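Rules that fit on one page: a talk about good practice in robot simulation

May, by the editor of the Brandier newsletter
Reading time: 5 minutes

The simulation group at Kustosau works on the second floor, above the workshop, and the first thing I noticed was a sheet of paper taped beside the door. It has eleven rules on it. The woman who leads the group wrote nine of them, and the other two came from people who had a bad week and wanted to save their colleagues from the same.

I had asked to speak with her about standards. She warned me on the telephone that she was not a standards person. "I read them, I follow them, but I did not sit in the room where they were written," she said. "What I can speak about is the small rules. The ones under the big rules."

Her group prepares virtual rooms in which robot arms are trained and tested before the same software goes to a real arm at the partner site in Tronden. The project is called Lekota, and its present collection has 205 rooms. Every room must pass a review before anybody may use it for a result which leaves the building.

I asked what is checked in such a review. She took a pen and began with the limits of the joints. "The arm in simulation must have the same limits as the real arm, or narrower. Never wider. If it is wider, the program learns a movement which the real machine refuses, or worse, which it tries." The same rule holds for speed and for the closing force of the gripper. These values are kept in one file, and a person who wishes to change the file needs a second person to agree in writing.

"In writing" is a phrase she used often. A few years ago the group accepted changes by voice, across the desk. Then a gripper force was doubled for one afternoon's experiment and stayed doubled for six weeks. No person was hurt and no machine was broken, but 600 test runs had to be thrown away. She still remembers the number because she had to put it in a report.

I wanted to know if the younger engineers find these rules heavy. She thought about it for some time. "Some of them, yes. They come from university, where you can try a thing ten times in an hour. I do not want to take this from them. So we have two areas. In the first one you can do what you like, and nothing from there may be quoted. In the second one, all the rules." The files of the two areas have different name endings, and the tool that makes the reports will not read the free ones.

We spoke also about how to count a success. This is a subject where, in her opinion, many groups are not strict enough. At Kustosau the condition for success must be written before the first run, with the time limit and the number of attempts. If the condition is changed later, all the earlier runs are marked with the old version and are not mixed with the new. She showed me a table where one task had a success rate of 69 per cent under the first condition and 49 per cent under the second. The robot was the same. "Only our sentence was different," she said. "If I give you one number and not the sentence, I have told you nothing."

Failed runs are kept as long as the successful ones. Each has a short note by a person, and the note must say what was seen before it says what was the cause. She is strict about this order. An engineer who writes "bad grip" has already decided, and the next reader will not look again.

After this we came to the question of what the robot's camera sees. I had supposed that a virtual room for tests should be as plain as possible, with grey walls and a table. The group began like that, she told me, and the results were beautiful until the software arrived at Tronden, where there are posters, coats and a window.
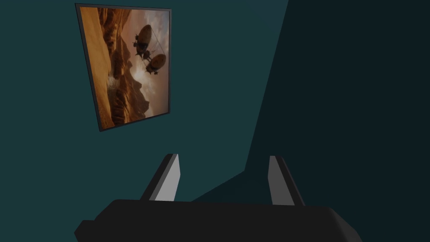 Now the review has a rule about surroundings. A room must have a wall colour from the agreed list, and some of the rooms must contain a thing which has nothing to do with the task, for example a picture on the wall. The room may not be made simpler after a poor result. If an engineer believes that the picture disturbs the robot, he writes it in the note, and the picture stays where it is.

There is a similar rule for the starting position. The arm does not always begin facing its work, and the wrist can be turned at an angle, so that the first view is of a wall or a corner. "A real arm after a stop can be pointing anywhere," she said. "It should begin from there also in our rooms." She would like this rule to be copied by others, and she was a little surprised that I had not heard of it elsewhere.

Before I left I asked which of the eleven rules she would keep if she could keep only one. She did not like the question. Finally she chose number four, which says that the person who built a room may not be the person who approves it. It costs the group half a day for each room, and in a small team it is sometimes difficult to find the second person. In the holidays the rooms wait.

The sheet by the door will be replaced this summer. There is a proposal for a twelfth rule, on how long the old versions of a room must be stored, and the group has not yet agreed if it should be two years or five.

Contact the editor | © Brandier newsletter | Back to top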